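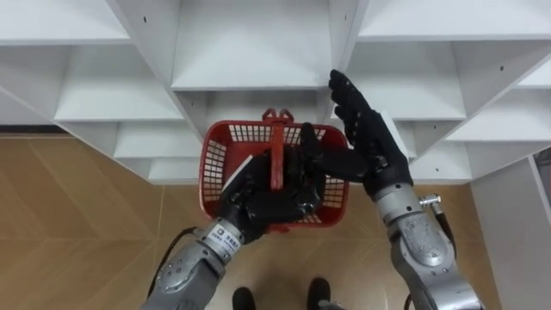 Figure 11. Open shelving unit with red carrying basket.

Section 2. Placing baskets in the Plelero shelving unit

1. Check that the unit stands level on the floor and that every shelf rests fully on its pins. Unused pin holes may be left open.

2. Clear the compartment to be filled and wipe it with a dry cloth.

3. Measure the opening. Leave a gap of 2 cm on each side of the basket.

4. Lift the basket by its handle, set it on the front edge of the shelf and slide it back until it touches the rear panel.

5. Place cards and papers upright against the side wall of the basket.

Note: Baskets from the Hala range have openwork sides — small items should be bagged first.

Caution: Do not drag baskets across wooden flooring. Do not load any shelf beyond 29 kg, and keep the heaviest baskets in the lowest compartments.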